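Chores, and the machines that might do them
Gallery page 8: clearing up small things

Words by Ebere Ajayi
2020-05-10

Each page in this gallery takes one ordinary job and looks at how near a machine is to doing it. Earlier pages covered hoovering, window cleaning, shelf filling and the folding of towels. The job on this page is picking up small objects and putting them in a box. It gets done in every house with children in it, in most shops at closing time, and at every packing bench.

The notes come first and the pictures are at the bottom. Readers who only want the pictures can scroll down.

What the job is

Somebody picks a thing up, moves it over the box and lets go. Then they do it again. A child of four can manage it if pushed. In a stockroom it is called returns, or tote filling, or just tidying, and it is usually given to whoever started last.

Most of the machines now sold for lifting things into boxes do it with one kind of object at a time. A line that packs tins packs tins all day. The tin arrives in the same place, the same way up, and the arm has been told where that is. If you put a hairbrush on the belt the arm will either miss it or crush it, and a light will come on.

The house is a different matter. Things on a bed or a floor are in no order, they lie on their sides, they touch each other, and the cloth under them moves when you push on it. There is no belt. A bottle rolls. A packet lies so flat that there is hardly an edge to get hold of. People deal with all of that without thinking, by sliding the packet to the edge or pinning the bottle with a little finger.

What we saw at Novdale

Novdale is a small warehouse that sends out mixed household orders, and Nkechi Etim let us watch a trial there for a morning. The arm was a two-fingered one on a fixed post, with a tray of goods on its left and a row of cartons on its right. The goods were what the warehouse happened to have in: sponges, batteries on card, shampoo, a few boxed toys, packs of pegs.

The tally for the whole trial was 773 lifts tried. Boxed goods with flat sides went in nearly every time, and on one run of those the sheet showed 96 good lifts before the first drop. Bottles standing up were fine too. Bottles lying down were poor, and the batteries on card were the worst of the lot. The fingers closed on the table and came up with nothing, then went back to exactly the same spot and closed on nothing again.

Nkechi Etim's view was that the drops mattered less to her than the time. A packer clears a tray like that in a couple of minutes while talking to somebody else. The arm took over 20 minutes and needed a person standing by with a finger on the stop button. She had been quoted a monthly price for it and had decided to ask again next year.

I thought that was fair. The arm did not get tired and it did not mind the job, and I would not want to leave those things out. It would have been useful on the boxed goods alone, if the warehouse had enough of them to keep it busy. It does not.

What we saw at Olatunji

Olatunji is a toy repair and resale shop. Stock comes in as mixed sacks and has to be sorted on a long table. Binta Jibrin had an arm on loan there for part of the spring and used it for one thing only, which was moving toys from the "checked" end of the table into cartons.

Toys are hard. No two are the same shape, and a lot of them are made to roll. Cars and trucks were dropped when the fingers closed on the wheels, because the wheels turned and the body slipped out. Gripping across the body worked much better, but the arm had to be told that, and then it had to be able to tell which part was the body when the toy was upside down. Soft rubber figures were easy. They squash a bit and stay put. Anything round and shiny was bad, partly for the fingers and partly for the camera, which had trouble with reflections under the shop lights.

Binta Jibrin also found that putting down was half the work. The first few toys could be let go anywhere over the carton. Once the carton was part full, the arm would set a toy on top of another and it would tip over the side. A person drops the toy, gives the box a shake and carries on. The arm had no shake.

The box itself

I had not thought about the box until the people at Illex brought it up. They make trays and liners, and they get asked for stiffer ones whenever a customer is trying out an arm. Cardboard bends. If the fingers brush a flap on the way in, the flap moves and may push the thing out of the grip. A box that is not fixed down gets nudged along, and after ten nudges it is not where the arm was told it would be. In a warehouse you can screw a bracket to the bench. At home you would be using whatever box came to hand, on whatever was under it.

Two hands help with this, since one can steady while the other lifts. They also get in each other's way. Most of the arms we have seen in shops work singly, and I would guess cost is the main reason.

Where that leaves the house

My own answer for this page is "not yet, apart from easy things". If your clutter were all cartons of tea, a machine could clear it today, slowly. Mixed clutter on bedding is a good deal further off. I would put it behind loading a dishwasher and ahead of changing a duvet cover, which I do not expect to see done well for a long time.

Tetteh Adjei disagrees with me on the order and would put bedding clutter behind the dishwasher and behind the washing line as well. We have not settled it. The list at the front of the gallery has my order on it for now.

Two things to look at in the pictures. The first is how many different surfaces a pair of fingers has to cope with in a small area: glossy, clear, flat, wheeled. The second is how the things lie, since hardly any of them are the way up they would be on a shelf.

The pictures
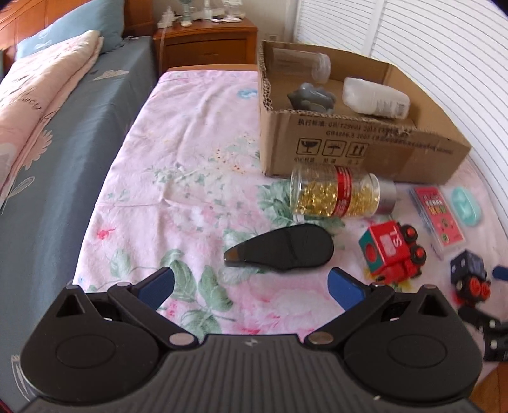 Toys, a jar and a flat packet still outside the box. The truck is on its side with its wheels pointing to the right.

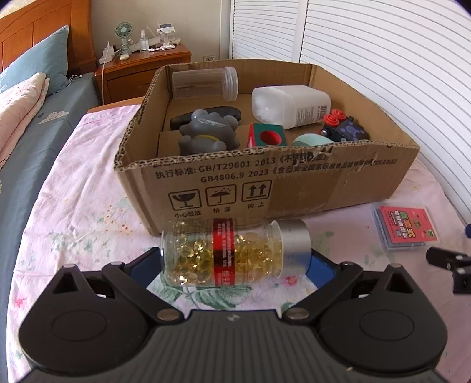 In the second picture there is a fair amount in the box already, and the bottle of capsules is at the fingers. In both pictures it lies on its side, the way that gave the arm at Novdale so much trouble.

Comments (1)

Alfredo Tolentino
I run the stockroom at a place much like Novdale and I think you are too hard on the arms over speed. Ours is slow as well, but it runs through the night when the building is shut, so slow does not cost us anything. What costs us is the drop at two in the morning that stops the whole thing until the first shift comes in. If a maker could sell me one that notices it has missed, moves over a bit and tries somewhere else, I would not care if it took all night over one tray. For the house I agree with you. My daughters' bedroom would finish it off in a week. Will there be a page on pairing socks? We have been told for years that it is coming.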